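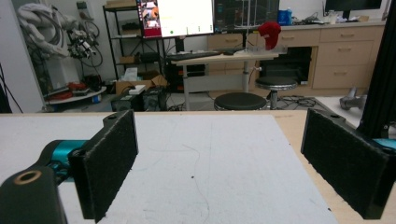

Wivon publishes a code of practice for hand-held grippers, and it is shorter than the first draft

September - for immediate release

Wivon, the robotics workshop and test house, has today published a code of good practice for people who work with hand-held gripper tools. It runs to 41 clauses. The first draft had 80, several of which contradicted each other, and one of which required the reader to be in two rooms.

The code is called Lulline, after a working title that outlived every attempt to replace it. It is free to download, copy and argue with.

Lulline is meant for labs, colleges and small firms where a person holds the gripper and a robot is expected to learn from what the person did. Plenty of rules already deal with large arms behind fences. Fewer deal with somebody at a table at four in the afternoon, on their third hour of picking things up and putting them down again.

"Most of us had rules of our own, and most of those rules were a sticky note," said Ville Nurmi, who edited the code. "I collected the sticky notes. Some were very good. One just said NO, underlined twice, and the person who wrote it had left."

The code was tried out before publication by Olora, which trains operators, and by Rautiainen, a maker of test benches. Between them they recorded 4,000 sessions under the draft rules and sent back 472 comments. Wivon has read them all. A fair number concerned the font.

What the code asks for

The section on finger pads is the longest. Operators should look at both pads before each session and replace them as a pair, even when only one is worn. Soft facings such as felt should be checked for lint, glue and flattened patches, and the date of the last change should be written down somewhere other than on the pad. Pads of two different ages may be used together only if the session log says so, in words that a stranger could follow.

Work surfaces get six clauses. The table should be wiped before the first session of the day and again after any break involving food. Scuffs and marks are allowed. Lulline does not ask for a perfect table, as Rautiainen pointed out that it makes tables and has never seen one stay that way past lunch. It does ask that the same table be used for the whole of a set, and that anyone who swaps it owns up in the log.

Floors come next. Cables must be kept out of the strip where the operator stands and walks, and stools pushed clear before the tool is picked up. The draft said "where practicable" here. Olora's trainers asked for those two words to go, on the grounds that nothing in their experience had ever been found practicable by a person in a hurry.

Any robot arm in the same room must be parked, and its state agreed aloud between the people present, before hand-held work starts. Nodding does not count.

On sessions themselves, the code sets a limit on unbroken time with the tool, to be fixed by each site and put in writing. A failed grasp is to be kept and labelled as a failed grasp. Deleting it is a breach of clause 29, and so is calling it "exploratory".

"That clause cost us a whole meeting," said Angelica Agbayani, head of training at Olora. "People don't like keeping their fumbles. I don't either - there is one of mine with a sponge that I would pay to have back. But if you only save the tidy ones, you teach the robot that nothing ever slips, and then it meets a wet spoon."

What it leaves out

Lulline is voluntary. It carries no badge, sticker or certificate, and Wivon will not inspect anybody. It does not replace national law on machinery or workplace safety, and where the two differ the law wins, however much nicer our wording may be. It says nothing on powered arms at work near people, which have proper standards of their own, written by people with more patience.

Battery handling has been held back for the second edition. The working group had two views on it and both were held by Ville Nurmi.

Getting a copy

The full text, a one-page checklist for the wall and a blank session log are on the Wivon website. Comments on the first edition are open to anyone and should give the clause number. Comments on the font may be sent too, and will be filed.

Notes for editors

"Lulline" takes one capital, at the front. "Hand-held" takes a hyphen throughout, after a discussion that will not be reopened.

Ville Nurmi and Angelica Agbayani are available for interview. Please contact the Wivon press desk, mornings preferred.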